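Zallix Help Center / Tickets / Artist pages and news feed
Ticket 3922: Celebrity news items showing wrong headline after artist name change

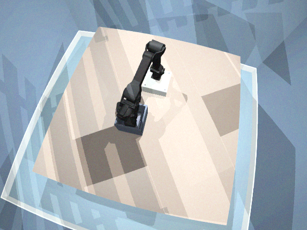 Status: Resolved
Priority: Medium
Reported by: Cuiping Zhong, web desk, Trilico
Assigned to: Vinh Mạc, feed support
Component: Artist tag sync, mobile site and newsletter

Issue
A rapper covered on our music page changed his stage name from Zakaria to Welten in May. We updated the artist record the same morning. The artist page shows the new name. News items published before the change still show the old name in the headline on mobile, and the newsletter mixes both names in one block. Desktop is correct.

Steps to reproduce
1. Open any Welten story published before the change on a phone.
2. Compare the headline with the desktop version.
3. Open the newsletter preview and scroll to Music.

Expected: the display name follows the artist record, except inside direct quotes.
Result: old name in headline, new name in tag line.

Log

9:12 a.m. Vinh Mạc
Reproduced on two phones. The mobile template reads the headline from a cached copy. Desktop reads it live. Please confirm whether the old name should stay in quotes and in the tour announcement, where he is billed under it.

9:40 a.m. Cuiping Zhong
Quotes stay as spoken. The tour announcement stays as is; the promoter has not changed the poster. Everything else should use Welten. The publicist has written to us twice.

10:05 a.m. Vinh Mạc
Search on the old name returns 211 items. Started a cache rebuild for the artist tag. The rebuild stopped at the first gallery item with error "alias conflict."

10:31 a.m. Vinh Mạc
Cause of the conflict: the artist has two records. One was created by hand for the awards show red carpet gallery, the other came in with the album review. Both claim the old name as an alias. Name changes are written to the first record only.

10:48 a.m. Cuiping Zhong
The gallery record was ours. It can go. Keep the photo credits.

11:20 a.m. Vinh Mạc
Merged the gallery record into the main one. Credits carried over. Old name kept as a search alias so readers can still find the earlier stories. Restarted the rebuild.

11:57 a.m. Vinh Mạc
Rebuild complete, no errors. Mobile headlines match desktop. Newsletter preview still shows the old name in one line.

12:15 p.m. Cuiping Zhong
That line is typed in the newsletter intro, not pulled from the record. Fixed on our side. Preview is correct now.

Resolution
Duplicate artist record merged, tag cache rebuilt, intro text edited by customer.

Notes for editors
Search for an existing artist record before adding one from a gallery.
Do not delete an old stage name. Move it to the alias field.
Rebuilds are limited to 3,000 items per request. For a larger tag, split by year.
Text typed in the newsletter intro is not updated by a rebuild.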